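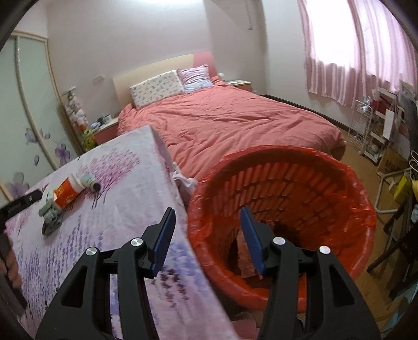 The first thing she told me on the phone was that I shouldn't expect a system. "People come over and want me to show them the system," she said. "I have a basket and a bad temper. That's the whole thing." I said that sounded fine to me and could I come over anyway, and she said four o'clock, after the sun gets off the bed.

I've been talking to people about bedrooms since April - the real ones, where people sleep and fold socks - and I'd heard about hers through a reader who cleans houses in the same building, the Selard, a block of brick apartments behind the old streetcar barn. She's lived there most of her adult life. She's 69, she used to do alterations for a dry cleaner, and she asked me to leave her name out of it because her sister reads this site and would have opinions.

So we sat in the bedroom, me on a kitchen chair and her on the edge of the bed, and I asked her why everything in there was pink or purple.

"It wasn't a plan," she said. "The curtains came first. I wanted something thin, so I could have them closed and still get the light. They were pink, and then I put them up and the whole wall went pink, and a blue blanket looked terrible. So the blanket had to go." The purple came in with the wardrobe, the tall one with the sliding frosted doors and the flowers painted on them. It took two grown men and a lot of swearing to get it up the stairs. She loves it. She also says sliding doors are a nuisance if you're the kind of person who wants to see all your clothes at the same time, and she is that kind of person.

"You open the left, you can't see the right. You open the right, you forget what was on the left. I own the same gray cardigan twice because of those doors!"

I wanted to know about the basket, naturally. It's a round one, red-orange, the woven sort with holes in the side, and she keeps a plastic bag inside it with the top folded down over the rim. I'd assumed this was about smell or damp or something. She gave me a look.

"It's so I can carry it. The laundry room is four floors down. You think I'm taking the basket? I pull the bag out, I tie it, I go. The basket stays home." Before this one she had a tall lidded hamper from Jandetti that she bought on sale and hated from the first week. The lid meant her family put things on top of it instead of in it, and the top turned into a second, worse dresser. She gave it to a neighbor, who keeps potatoes in it now.

Red bags are her favorite. She saves them from the market and says they seem to hold up better, though she admitted she's never tested this and it could be that she just likes red.

Then there's the table. It has a cloth on it with lavender sprigs, pink underneath, long enough to fall over the corner in folds, and she told me the cloth is there to be washed. "Everything lands on that table. Tubes, clips, whatever was in a pocket. I used to fight it. Now I let it land, and when I change the sheets I clear it off, and the cloth goes in with them." She buys that kind of cloth by the yard from Zuccaro, a fabric shop near her old job, and hems it herself. I asked what she does with all the stuff that's landed. "Some of it goes back where it lives. Some of it goes on the little shelf." The little shelf is the narrow one with tiers, squeezed in between the wardrobe and the bed. "And what's on the shelf is my business."

Fair enough.

I should say that I came in ready to talk about making the bed, because I'm one of those people (sorry) who can't leave the house until the pillows are straight. She doesn't make hers until late afternoon, if then. Her mother ironed pillowcases, she told me, and pulled the bedspread so tight you were scared to sit on it. "I decided when I got my own place, the bed could look slept in. It IS slept in. I shake the cover out when I want to lie down with a book, and that's when it gets done."

The pillowcases don't match either. She likes a floral one and a striped one, so she can tell whose is whose in the dark. I asked how you tell stripes in the dark, and she laughed for a good long while and said all right, early morning, then.

I did try one piece of reader mail on her. Someone had written in about the Metodano method, where you take every item out of the room, wipe down the walls, and only bring back what you've handled that month. The course costs almost 500 dollars.

"To carry your own things into the hall?"

I said there was also a workbook.

"I'd do it for 50 and bring lunch," she said, and got up to check the time, because she had a load downstairs in the dryer and somebody in the building takes your clothes out the minute it stops. I asked if she wanted a hand with the folding. She said no, she folds on the bed by herself with the radio on, but I could hold the elevator.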